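Comparison of Two Hand Controllers for a Humanoid Arm at a Kitchen Sink

Project report, Osach robotics course, April

1. Purpose

The project compared two controllers for the five-joint grasp sequence used on the Osach kitchen bench. The first, Javgate, commands finger position only. The second, Dalgleish, closes on position and then switches to a torque limit once contact is detected. The arm, hand and head camera were the same for both. We wanted to know which controller loses fewer dishes between the rack and the counter, and whether the difference justifies the extra tuning time.

2. Setup

The work area is a white countertop with a steel sink and a drying rack set into the right side of the basin. Dishes are placed in the rack by hand before each run. The arm starts from a raised pose with the hand open, and the head camera is calibrated at the start of every session.
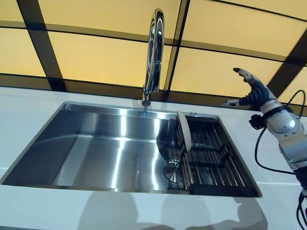 Both controllers ran at 200 Hz on the same computer. Grasp targets came from the Plisex planner, which we did not modify. Each controller was given 100 trials, split between plates and bowls, with the order shuffled so that warm motors would not favor one side. A trial counted as a success if the dish left the rack and was released on the counter without a reset.

Before the dish trials we ran a short reach check on the cabinet side of the bench. The hand goes to the bar handle below the counter, stops beside the bracket, and returns. It tests wrist calibration with no object in the grasp.

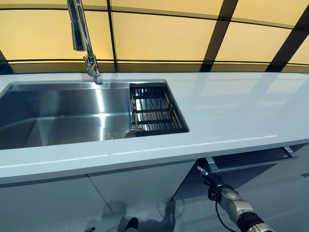 The reach check was repeated at the start of every session. If the fingertip error was above the limit set in the test plan, the wrist offset was entered again and the check was rerun. Joint positions and motor currents were logged for all runs, with a buffer of 1000 samples kept on each side of the contact event.

3. Results

Javgate completed 63 of its 100 trials. Most failures happened at lift, when a plate rotated between the thumb and index finger. Dalgleish did better on plates and showed no clear gain on bowls. Its contact detection sometimes triggered early on the rack itself, and the hand then closed short of the dish. 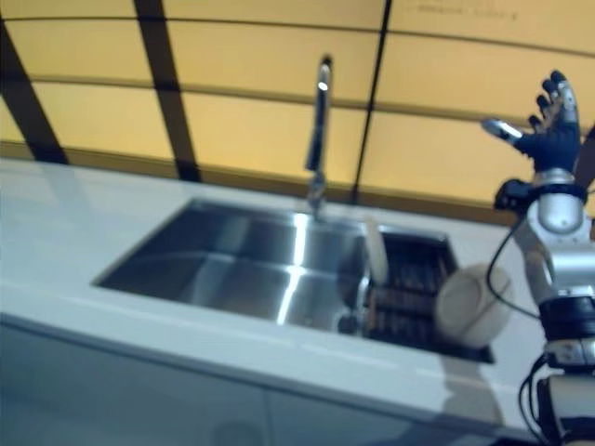

Release was scored separately from grasp. The success rule in section 2 says nothing about how a dish ends up once it is let go. A round bowl lying on its side on the counter in front of the rack therefore meets the rule as written, the same as one standing on its base. A later version of the test should record final orientation as its own column.

4. Limitations

Only one hand was available, so wear in the finger joints could not be separated from controller effects. The backlit wall behind the sink puts strong reflections on the steel, and we did not test with it switched off. Dalgleish also has two thresholds that were tuned on plates and left unchanged for bowls.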